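The Rallstead Snow Day Journal

We started making this one after a February when it seemed to snow every other morning, and all the clever things we'd thought while staring out of the window had gone by the time the kettle boiled. It's a proper thick diary, 332 pages, undated, so you can skip a fortnight and not feel told off by a row of blank days.
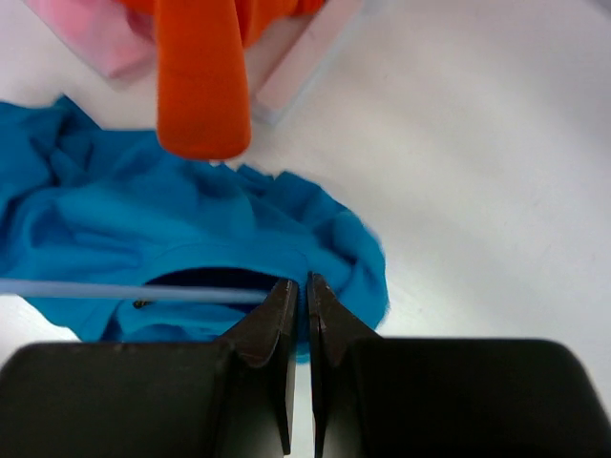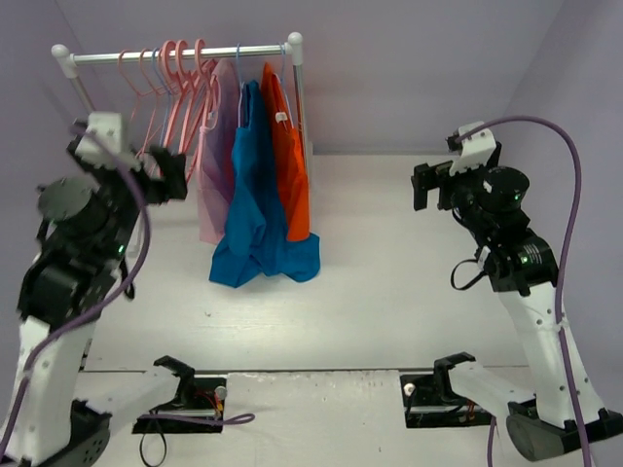

The paper is the Alten cream, which takes fountain pen very nicely – do give a really wet nib a moment before you turn over. There are 3 ribbons, and a pocket at the back for bus tickets and school letters. Each month opens with a small weather chart to colour in, which our teacher customers seem especially fond of!

Covers come in Krishnan red or Rekness grey. Weight is about 37 dkg. Order 20 or more for a class or writing group and we'll happily post them free.

Page updated 11/19/19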